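The Inventory of the House at Plirkness

The instructions from Ultgate ran to four pages. Each room was to be cleared in order, kitchen last. Every item was to be placed on the blue cloth, recorded, given a number, and moved to one of two shelves: Keep or Sell. Items of no value still received a number. There was no third shelf.

I arrived at the house in September with a box of paper tags and a ledger. The road from Harberg was open as far as the bridge, and I walked the remaining distance. The key had been left under the meter cover, as stated.

The front room took one day. It contained books, two lamps, a barometer that read the same in all weather, and a sofa which I numbered and left in position. The upper rooms took longer. The owner had kept string, sorted by length. He had kept every receipt from Kratochvíl, the hardware store on the harbor, going back to a period when they were written by hand. The receipts went into the ledger as one item, number 55. This was permitted under page two.

By the time I reached the kitchen the numbering stood at 187. The cloth was spread on the table. It had been washed many times for other houses and the color had gone uneven. I began with the cupboard over the sink, working from left to right, and came to the mugs in the early afternoon.
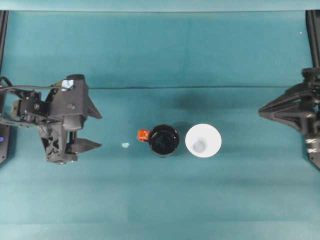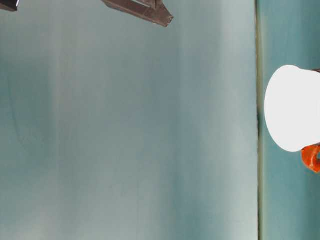
Mugs are simple to record. The form asks for color, height, condition, and any mark on the base. The black mug was in good condition. The white one with the orange handle was also in good condition, and I wrote this down, and then did not write the number.

The difficulty was in the receipts. I had read them before tagging them, which the instructions neither required nor prohibited. One was for a white mug with an orange handle. The same mug was bought again eleven months later, and again after that. In total he had purchased it 4 times. The price rose slightly on each occasion. On the back of the last receipt he had written, in pencil: same one, she will not know.

I checked the cupboard again. I checked the shelf under the window and the box in the pantry, where there were jars. I found no other mug of that kind and no pieces of one.

The form has a line for quantity. I entered one. It has a line for remarks, 300 characters at most, and I had not used it in any house before. I wrote that the item was a replacement for an earlier item of the same type, and that this had happened more than once. I read it over. It was correct, and it did not help anyone decide between the shelves. I crossed it out with a single line, as the rules require, so that it could still be read.

At four o'clock the light in the kitchen began to go. I boiled water, washed a cup from the draining rack and drank tea standing up. From the window there was a view of the wall and part of a shed. The shed was not on my list. I made a note to ask Ultgate whether it belonged to the property.

Then I gave the black mug number 188 and put it on the Sell shelf. The white mug received 189. The heir had asked for nothing from the kitchen, in a letter of two sentences, and the instructions were clear that where no request had been made the item was to be sold.

I put it on the Keep shelf. In the column for the reason I entered "receipts," and drew an arrow back to number 55 - the two would have to travel together.

The drawers were next. There were six forks, five knives, and a quantity of string.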